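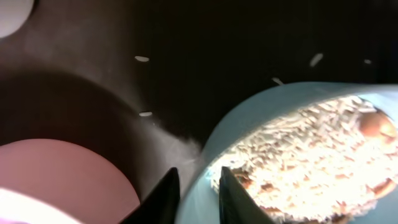
Page 11

4.2 Serving and spillage

The dish studied in this section was a bowl of pale grain with darker brown pieces through it, served in the light blue bowl on a dark table surface. The dark surface was retained for all trials at the Grakcombe teaching kitchen, as stray grains show clearly against it. A few loose grains may be noted beyond the rim.

Each portion was weighed before and after serving, and any grains on the table were collected with a damp cloth and weighed separately. The procedure was repeated 6 times with the blue bowl and 6 times with the shallower Savico dish. Two results from December were set aside owing to a fault in the scales.

The group recommends that portions be kept below the rim. Full weights are given in Appendix 2.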